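Sumon手持夹爪对比测试出结果：数字好看，疑问不少

25/08/2026

做手持式夹爪的Sumon公司昨晚放出一份对比测试报告，称自家两指夹爪在桌面抓取任务上胜过Winton和Sarpong的同类产品，并据此建议实验室用户“不必再为更贵的方案付钱”。报告写得相当自信，细看之下，能支撑这句话的东西却不多。

先说报告里的数。测试选了24种日常物品，三款夹爪各做100次抓取，由同一组操作人员手持完成，全程用夹爪上方的相机记录。Sumon的产品成功率排在第一，Winton居中，Sarpong垫底。报告正文只给了名次和一张柱状图，柱状图的纵轴没有从零开始，三根柱子看上去差距悬殊，具体差多少要读者自己去量。原始数据目前没有公开，报告末尾写的是“可应要求提供”。本站今天上午去信索取，截至发稿没有收到回复。

抓取次数是第一个让人不放心的地方。24种物品分100次，平均下来每种刚过4次。杯子、纸盒这类东西，4次足够看个大概；薄片、软管、带提手的袋子，4次里成两次还是成三次，换个人、换个角度就可能翻过来。报告没有列出每种物品各抓了几次，也没有说明失败之后是否重新摆放。三家的总成功率究竟由哪些物品拉开，外人无从判断。

第二个问题出在“成功”的定义上。按报告附录的说法，物品离开桌面并保持4秒即算成功，放回时歪了、倒了都不扣分。这个标准对夹持力大的产品有利，对讲究放置精度的用户意义有限。Winton去年的产品说明强调的恰恰是放置环节，在这套规则下，它的长处根本没有上场的机会。Sumon当然有权决定自己测什么，但拿这样的结果去给别家排名次，至少应当把规则写在正文里，而不是塞进附录的小字。
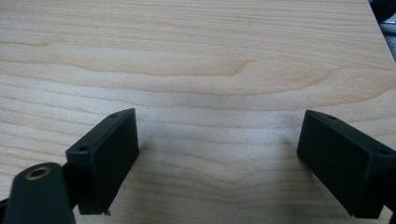
再看测试条件。三款夹爪用的是同一套控制器Master，报告把这一点当作公平性的依据，称“除末端之外一切相同”。熟悉这套控制器的人会注意到，Master的默认参数本来就是照着Sumon的连杆结构调的，开合速度、到位判定的阈值都写死在出厂配置里。Winton和Sarpong接上去要走转接模块，报告没有交代转接之后是否重新标定，也没有给出延迟数据。控制器统一固然省事，统一到其中一家的主场，算不算公平，就见仁见智了。

相机部分同样含糊。报告有一节专门讲视野，说夹爪两指张开时相机能同时看到两侧指面和中间的桌面，便于后期判读和训练模型。这话不假，可报告没有比较另外两家在同样安装高度下的画面，只写了一句“明显更清晰”。清晰到什么程度，用什么指标，在什么光线下，全都没提。至于测试桌面，通篇只有木质台面一种，金属台、玻璃台和铺了软垫的桌子都不在范围之内。反光背景历来是这类相机最头疼的场合，避开它，结论自然好写。

耐久性测试只占半页。Sumon称样机连续工作121小时，指面和连接处“未见影响使用的磨损”。这句话里“影响使用”四个字由谁来定，报告没有说。参与对比的Winton和Sarpong样机有没有跑满同样的时长，也没有说。据报告的时间表，这部分测试从今年1月开始，三款夹爪的样机到位时间并不一致，Sarpong那台最晚，用的还是上一代指垫。拿新指垫对旧指垫，测出差距不算稀奇。

Winton方面对报告的回应很短，只表示“没有参与测试设计，不认可排名”，并称正在准备自己的测试。Sarpong没有表态。可以预料，Winton的那一份出来，排第一的多半会换个名字。

这并不等于Sumon的夹爪不好用。有两家实验室在接受本站询问时表示，这款产品上手快，换指方便，做桌面上的数据采集够用，价格也确实低。其中一家同时提到，他们买回来之后自己又做了一轮小测试，抓小件时的表现和报告对不上，抓稍大的盒子则基本吻合。另一家没有做过测试，买的理由是到货快。

对准备采购的用户来说，眼下比较稳妥的办法是借样机，拿自己平时要抓的东西，在自己的台面上试，每种物品的次数尽量多一些，失败的那几次也留下录像。借不到样机的，至少等原始数据公开之后再看这份排名。

Sumon表示，第二阶段测试将增加物品种类，并考虑引入第三方操作人员，时间未定。报告全文可在该公司网站下载，需要先填写一份包含采购预算的登记表。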